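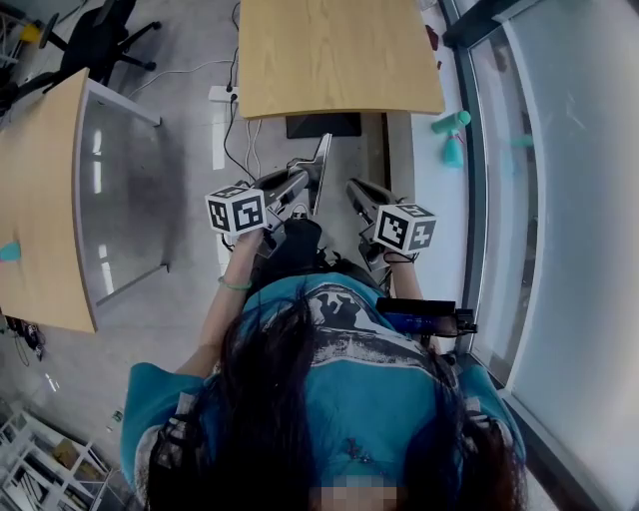 Teal shirt, green bracelet.

The Pusdale Bed

Notice to residents, staff and suppliers of the Pusdale Residence
5/31/21

The management of the Pusdale Residence wishes to set out its position on the bed in Room 312, following correspondence received from the manufacturer, the carrier and the resident concerned.

The bed is a queen-size Loltier with a panelled headboard and storage drawers, finished in walnut. It was ordered in January through Dinis Furnishings under the agreement that covers all bedroom pieces on the third floor. The order specified an oak finish and no drawers. Dinis has acknowledged the discrepancy and has on two occasions offered an exchange, with delivery at its own cost.

Mr Raphaël Barbier, the resident of Room 312, was advised of the exchange in writing. He replied the same afternoon. His letter was courteous and stated that he had no wish to part with the bed, as he had been sleeping.

Management did not at first understand this to be a complete sentence. A member of the residential staff was asked to call on Mr Barbier and establish what he meant. Her note is held on file. It records that Mr Barbier moved to Pusdale after the death of his wife, that he had brought with him the double bed they had shared for most of their marriage, and that he had slept in the armchair beside it until it was put into storage. The note adds that he had made tea and that the visit took longer than the time allotted.

The exchange was nevertheless scheduled, the furniture agreement making no provision for a resident's preference as to finish. Tokarz Removals attended at 10 in the morning with the correct bed. The two men sent by Tokarz have since supplied a statement. They found the walnut bed made, with the corners squared and a folded doona at the foot, and Mr Barbier seated on it in a jacket and tie. He did not obstruct them. He asked whether they would mind beginning with the drawers.

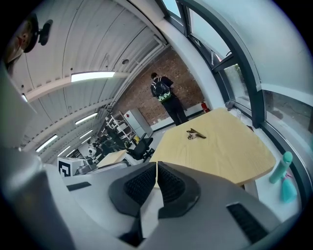 The first drawer contained winter jumpers. The second contained letters, which Mr Barbier said he had not been able to keep in the same room as himself until there was somewhere to shut them. The third was empty. When asked about the third, he said he was leaving it for a while. The men from Tokarz state that they then closed all three drawers and telephoned their office for further instructions.

Their office telephoned Dinis. Dinis telephoned the residence. It is a matter of record that the call was put through to four extensions and that each officer who took it considered the question to belong to another. During this period the oak bed stood in the corridor in its wrapping, where it prevented the lunch trolley from passing, and meals on the third floor were served late. Management apologises to those residents affected.

At the close of the afternoon the carrier's instructions expired and the oak bed was returned to the depot. A fee of $77 was charged for the failed exchange. The invoice was addressed to Mr Barbier in error. He paid it before the error could be corrected and has declined a refund, asking that the sum be put toward the lunch trolley, which has a faulty wheel.

Having considered the matter, management has resolved as follows.

The walnut bed will remain in Room 312 for the duration of Mr Barbier's residence. The inventory has been amended to show it as the bed ordered. Dinis has confirmed that the difference in price will not be pursued, and the account is closed.

The armchair formerly in Room 312 has been moved to the third-floor sitting room at the resident's request. It may be used by anyone. Residents are asked to leave it facing the garden.

The double bed held in storage will be kept for a further year without charge. Mr Barbier has been informed that he may visit it on application to the front desk. He has so far made one application. The desk officer accompanied him down with the key and waited outside in the passage, and the register shows that he signed himself back in shortly before dinner.

The wheel has been replaced.

By order of the management,
Pusdale Residence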